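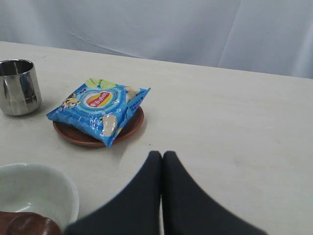

El escenario de Furatau se cierra al cargar la ruta completa

Publicado en diciembre por shetty_334

Tengo el pack de escenarios de Furatau instalado sobre la versión base del simulador. Los recorridos cortos cargan bien, pero el de mercancías entre Dunisstead y el puerto se cierra al 99 % sin mensaje de error. He verificado los archivos y borrado la caché. El registro termina en "asset missing: 2,727". ¿Falta alguna dependencia?

tedent_fan

Ese código corresponde a material rodante no encontrado. El escenario usa los vagones tolva del pack Tedent, que se instala aparte. Compruebe que la carpeta Assets/Tedent existe y que ocupa alrededor de 185 MB. Si ocupa menos, la descarga quedó incompleta.

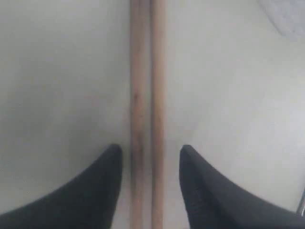
Después hay que reconstruir la base de datos de blueprints desde el menú de utilidades, con el simulador cerrado. Si se omite este paso, el motor sigue leyendo el índice antiguo y el fallo se repite aunque los vagones estén en su sitio.

viaunica

A mí me pasaba igual y lo arreglé bajando las sombras. Pruebe eso primero.

ramal_sur

Las sombras no afectan a ese código. Revise también que la ruta de instalación no lleve tildes.

Última actualización: diciembre

Temas relacionados
Señales en rojo permanente en Dunisstead
Freno dinámico sin respuesta en las locomotoras Tedent
Orden de instalación de los packs de Furatau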